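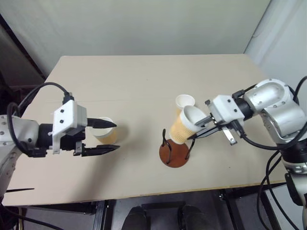
Last updated: March 24, 2022

Newsroom > Press Releases > Wall & Display

Search this site Enter keyword Go

Nukham Releases Clumbridge Picture Rail for Rental and Owner-Occupied Homes

OSATBRIDGE - Nukham, a manufacturer of wall display hardware, has released the Clumbridge picture rail, a surface-mounted aluminum track for hanging framed prints, mirrors and light canvases. The rail is available now in matte white and clear anodized finishes.

Clumbridge is supplied in a single length of 960 mm. Each rail is fixed to the wall with screws through pre-drilled slots and covered by a snap-on front strip. Frames hang from clear nylon cords or steel cables that enter the track at any point along its length. The cords can be moved sideways or removed without tools, so an arrangement can be changed after installation without new holes in the wall.

The slots are elongated to allow for small errors in drilling. Rails can be joined end to end with an internal connector, which aligns the front faces. The connector is included with every rail. Inside and outside corner pieces are sold separately, as are end caps in both finishes.

Two hook types are offered. The standard hook clamps to the cord with a spring button and is intended for frames with a wire or sawtooth hanger. The locking hook uses a set screw and is recommended for hallways, stairwells and other places where frames may be bumped. Both hooks sit flat behind the frame. Load limits for each hook and cord combination are printed on the package and on the instruction sheet. They apply to rails mounted in solid masonry or into studs. For hollow drywall, the limits for the anchors used will apply if they are lower.

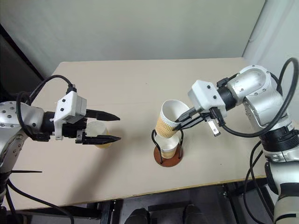 The rail can be cut to length with a fine-toothed hacksaw or a miter saw fitted with a blade for non-ferrous metal. Cut ends should be deburred before the front strip is attached. Nukham advises leaving a gap of 2 mm between the rail and the ceiling - this allows the strip to be removed later with a flat tool. The white finish is a powder coat and may be overpainted with standard interior wall paint after light sanding. The anodized finish is not suitable for painting.

The range consists of 51 stock items, including rails, cords, cables, hooks, corner pieces and replacement strips. Cords are sold in three lengths and can be trimmed at the lower end. Parts from the earlier Nukham rail, which was discontinued in January, do not fit the Clumbridge track. Replacement hooks for that product will remain on sale while stock lasts.

Home goods distributor Ó Súilleabháin will carry the full range and will handle trade orders. An initial production run of 900 rails has been allocated to its warehouse, with later runs scheduled against orders. Retail customers can order single rails or boxed sets from the Nukham website. Boxed sets contain rails, connectors, end caps, cords, standard hooks, screws and wall anchors.

Instruction sheets, cutting diagrams and finish samples are available on request from the Nukham trade desk in Osatbridge.

Filed under: Picture Hanging, Wall Decor, New Products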